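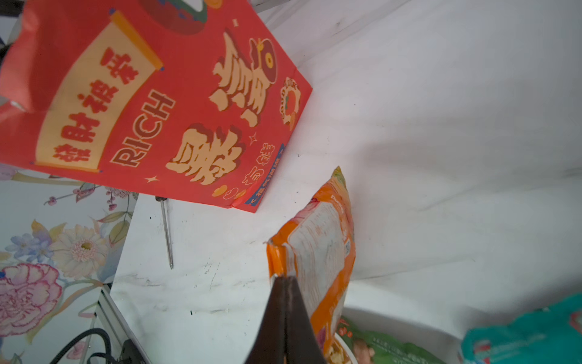 Search notebook Enter keywords Go

May, 10:40
Entered by Charito Cabrera

Packing trial, dry goods into paper bags. Continues the Prallora bag comparison.

Stock today is the red holiday bag, the one with RICH in block letters and the two big characters next to it. Print runs over most of the face: scroll banner, coins, ingots, the bowl with the green rim. The blue strip near the edge carries small white Chinese text. Have not had it translated. If it is a load rating I want it in the spec table before we go further.

Test item is instant noodles in the orange package. Net weight entered as 147 g from our own scale, taken with the seal intact. Crimped seal is jagged and stiff. On the first bag of the morning it scored the inside of the paper when the package went in seal first. No puncture. Packages go in seal up from now on.

Bag opening measured at 195 mm across, flat. A noodle package on its narrow end fits with room to spare. On its wide face it catches on the fold and drags the side in. Upright packing also keeps the fine print facing out, so the lot code can be read without unloading.

Load sequence:
1. Noodles upright along the back wall.
2. Flat items against them.
3. Anything with a rim last, on top.

Static hang, 2000 g for 2 minutes, handles only. Glue line held on the Tapley sample. The Skellel sample began to lift at the left handle patch at just over half the time and I stopped it there. Same paper weight on both data sheets, so I suspect the adhesive.

The white bowl stays on the table for the rim test. Contents to be tipped out of it and the bowl wiped before it goes near paper.

Open items:
- Translation of the blue strip.
- Dinitz wants the crease count on the bottom fold. Not done.
- Repeat hang on a second Skellel bag from a different bundle.
- Ink rub on the dark red areas, dry cloth first, then damp.

Bags go back in the flat drawer, print side up.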